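Wondlow Asks Mestbridge Offices to Put Their Pens Back

Desk-tidying campaign returns in March with a cup, a marker and very modest ambitions

MESTBRIDGE – Wondlow, the office supply and workplace storage company, will bring back its Clear Desk Month this March, inviting offices across Mestbridge to spend a few minutes at the end of each working day returning pens to the place where pens are supposed to live.

The campaign has no app. It has no points system, and participants will not be asked to share how a tidy desk made them feel. They will be asked to pick up the pens, put them in a cup and go home.

"We spent a good part of last year talking to customers about storage, and we were ready to discuss shelving," said Ebony Halliday, who heads the workplace range at Wondlow. "They wanted to talk about pens. Where the pens go, who has them, why the only one left on the desk is a dried-out highlighter. We had slides about shelving. We did not get to them."

The black mesh cup, a fixture of office desks for as long as most people have had one, gets top billing this year. It is a plain object and Wondlow has resisted the urge to improve it. You can see what is in it from the side, crumbs included, and it can be turned upside down over a wastebasket when the paper clips at the bottom have formed a community.
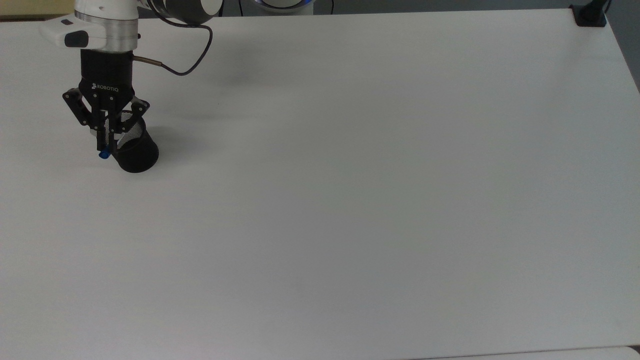 A black mesh cup over a white tabletop.

Forty-three offices signed up for last year's campaign, ranging from a two-person bookkeeping practice to the Mestbridge branch of the insurance broker Menzies, where over 100 people share desks and, by their own account, a much smaller number of working pens.

"I was against it," said Magnus Paterson, office manager at Menzies. "I thought it was a memo with a logo on it, and I still think that. But I bought fewer markers in the spring than I did in the winter, and I'm told I should be happy to say so in a press release."

Rules for this year's campaign have been kept short after complaints that last year's ran to a second page. Each desk gets one cup. Anything that writes goes in the cup. Anything that no longer writes goes in the trash, including the one you are keeping because it was a nice pen. Caps must be on. Scissors are permitted, handles up. Spoons are not, and offices that took part last year know why this has been added.

Special attention will be paid to markers, which Wondlow's customer service team describes as the hardest item to get home. A ballpoint is usually left near the paper it was used on. A marker is carried to a whiteboard, a meeting and a birthday card, and then set down on whichever table is closest.

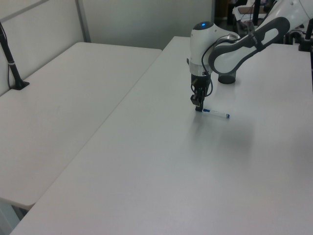
Photo: Wondlow / Struan MacRitchie

"It only takes one," said Matilde Fonseca, who runs the campaign from Wondlow's Ulalen office. "You leave a marker out on a clean table, and by lunch there's a mug next to it and somebody's charger. Nobody decided to make a mess. They just saw that the table was open for business."

Fonseca added that her own desk would be available for inspection by the press in March, and asked that she be given some warning.

Offices that register will receive a cup for each desk, up to 2 dozen per site, and a printed copy of the rules on one side of one sheet. Existing cups are equally welcome, as are jars, mugs with no handle and anything else that stands up by itself. There is no prize. Last year's prize was a set of pens, and it has not been seen since it was handed over.

Registration is open to any workplace in Mestbridge or Ulalen and closes at 5 p.m. on the last working day before March. Late entries will be accepted with a sigh.

About Wondlow
Wondlow makes and sells storage for desks, drawers and supply closets. It also has shelving.

Press contact
Ross Mackay, Wondlow press office, Mestbridge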